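# The Little Copper Mine That Wouldn't Close

Rarkari has been digging copper out of the hills above Voltulberg since 1879, and what a run it's having! The company wrote the pit off as tired years ago. Then drill crews hit a rich new seam 1,554 feet down – and suddenly everyone wanted in.

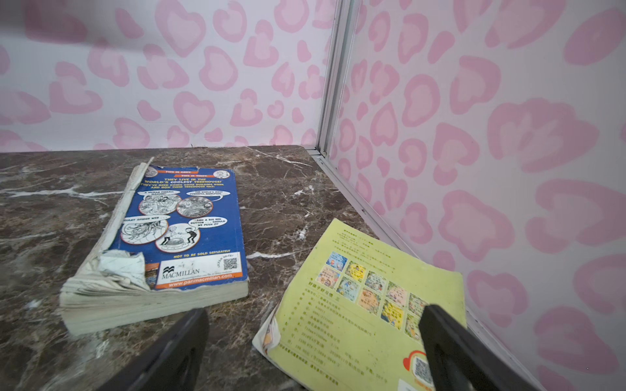
So who gets the copper?

Clistis, the smelter down the valley, has signed up for most of it through 2036.

That deal pays for a new shaft and keeps 700 people at work, a wonderful number for a town this size. Smaller rival Urbańczyk is already staking claims on the north slope, and its first drill cores are due in June. I can't wait to see them.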